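Speaker notes – service outages and what users are owed
Renji Oshima, Tuesday session, Osville

## Opening (5 minutes)

Thank the organisers at Yuen. Explain that the talk concerns the December fault on Branudico, when members signed in and found their home feed filled with posts from accounts they had never followed.

State the length plainly: the fault lasted 31 minutes. The first public notice went up after it had ended.

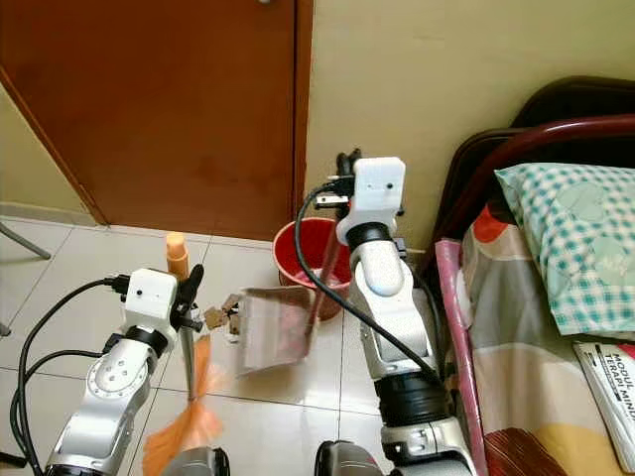
## What members saw

- Posts from strangers placed above those of friends and groups.
- Comment alerts for threads they had not joined.
- No message in the app to say that anything was wrong.

Pause here. Ask for a show of hands from those who run a status page of their own.
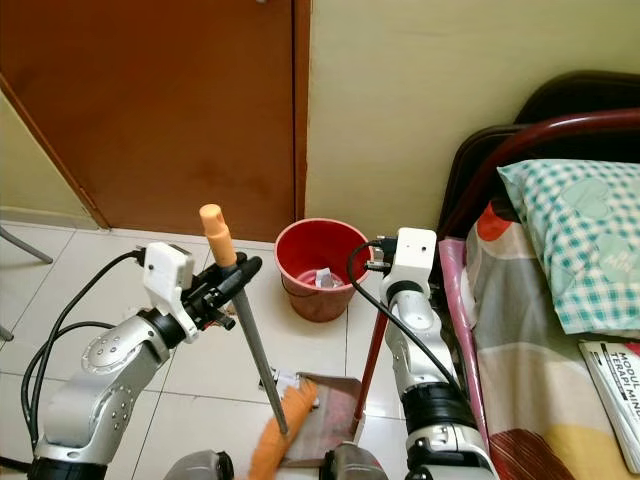 *Both arms at work, broom in the left gripper.*

## How the fault spread

The ranking service lost its list of followed accounts and fell back to a general pool. Each part behaved as it had been written to behave. Stress that the fallback had last been tested when the network was far smaller, and that the alarms measured speed and errors only – a feed full of the wrong posts raised neither.

Mention Ivent briefly. Its team met a similar fault and chose to show an empty feed with a short notice.
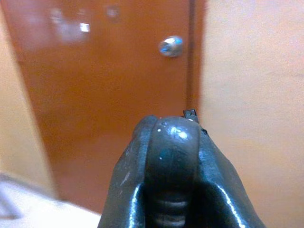
That choice drew complaints as well, although the complaints were fewer and were answered sooner. Members who were told that the feed was unavailable tended to close the app and return later. Branudico's support desk, by contrast, received 70 written reports before the matter reached an engineer.

## Recommendations

1. Publish a first notice within eight minutes, even where the cause is unknown.
2. Test every fallback twice a year.
3. Give the support desk a direct line to the engineer on duty.

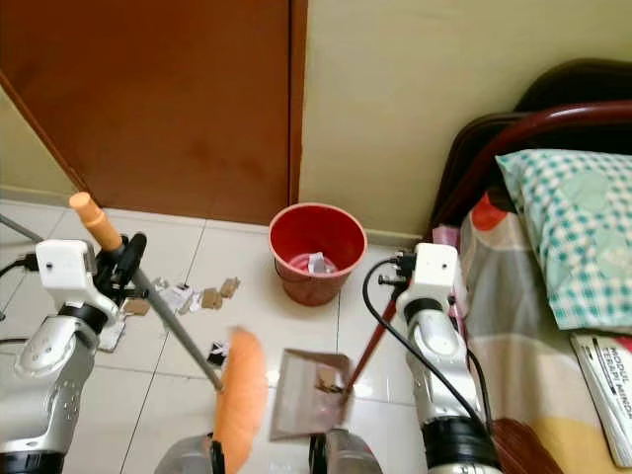 **Should members be told when their feed has been wrong, even if it was put right quickly?**
They should be told on the same day, in the app, in two or three plain sentences.

Close by giving the address for written questions. Slides will be sent to delegates after the session.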